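Usuga hand-held gripper work: progress report, September

To: Adwoa Ansah
From: Kobina Eshun

Hi Adwoa,

You asked for the long version this time, with the rules spelled out so you can take them to the Zukside people, so get a coffee. I've kept the numbers in one place near the end.

Where we are

When we last talked, the house rules for recording sessions were four lines taped inside a notebook, and everyone had their own idea of what those four lines meant. We now have a written set that fits on two pages, it has been read by every operator we use, and (this is the part I'm most pleased with) people have started quoting it at each other. The Stavent team asked for a copy after their visit and I said yes, I hope that's fine. It has no Usuga data in it, just procedure.

The rules themselves are dull, and I mean that as praise. I went through the first draft and crossed out anything with the word "appropriate" in it. "Take appropriate care with the markers" turned into "hold the tool by the body, never by the cube, and put it down with the cube facing up." Much easier to check!

What changed in the rules

1. Markers first. Before any take, the operator looks over every face of both marker cubes for smudges, lifted corners and scratches. If a face is bad, the cube gets swapped and the tool goes back through calibration. No touching up with a pen. We had one person do that in the spring and I'm still finding the recordings.

2. Sleeves and cuffs. Nothing on the arm may hang over a marker face when the hand turns. Long sleeves are fine if they stay at the wrist. We argued over banning them completely and I came down against it, mainly since the room gets chilly early in the morning and cold people rush.

3. Two hands, one table. When both grippers are in use, each one starts from its own side and the operator says "crossing" out loud before one arm goes over the other. It felt silly for a couple of sessions. Now it's just habit, and the reviewers love it because they can hear where to look.

4. Objects. Only what is on the task sheet goes on the tabletop. Soft packaging, like wipes packets, gets its own line on the sheet, because a wrapper changes shape every time you squeeze it and the reviewers need to know which packet they're looking at.
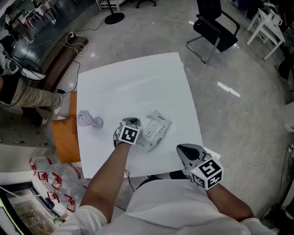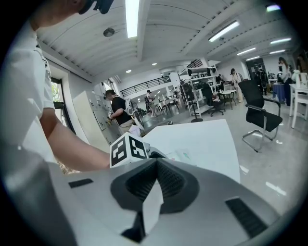 Marker cubes on the hand-held tools, in the room we use for sessions.

5. People in the room. I used to want everybody out during recording. That was never going to work in a shared space, and I've given up on it. The rule now is that others can work and walk around as usual, but they stay out of arm's reach of the operator and they don't talk to the operator mid-take. Anyone who might show up in a recording signs the consent sheet before the session starts, and if someone hasn't signed, we wait.

6. Cables and floors. The walking path to the table gets checked at the start of each session, and loose cable gets moved to the wall or taped down. I'd say we are at maybe a B minus on this. The checklist has the line, people tick the line, and then somebody plugs in a charger. I'd like to spend a little of the leftover hardware money on proper cable covers, please.

7. Stopping. Any person in the room can stop a take by saying "stop," and they don't owe anyone a reason. The operator lowers both tools to the table and lets go. We note the time and carry on when everyone is happy.

Numbers

We recorded 1285 takes in this period. Reviewers have been through all of them against the new rules, and 91 percent passed without a note. Most of the rest were marker trouble, usually a face hidden for too long while a wrist was turned. We now have 13 trained operators, and a new operator needs roughly 15 practice takes before we start keeping their work. I had promised you fewer than that, sorry. I think the figure is fair though, and I'd rather leave it alone than push people through.

What isn't done

The section on cleaning the tools between operators is still a stub. I have notes, but the Virnton folks who supplied the grips want to look at which cleaners we plan to use, and I'm waiting to hear back. Until then it's a dry cloth on the body and nothing at all on the cubes.

I also haven't settled how long one person should hold the tools before a break. They aren't heavy, but an hour with your arms out in front of you is an hour with your arms out in front of you. At the moment operators take a break whenever they ask for one, plus a fixed one halfway through. A couple of them never ask, so I want a firm limit in writing, and I'd like your view on it before I pick one.

Next period

Finish the cleaning section. Set the time limit. Run one session where operators swap roles with reviewers, so that each side sees what the other is complaining about. Get the cable covers in, if you say yes. I'd also like somebody from outside the team to run a session using only the two pages and no help from me, and write down every place they got stuck. If you know a patient person at Zukside, send them over!

Money is on track and the sheet is in the usual folder. Call me any afternoon if something in here looks odd.

Kobina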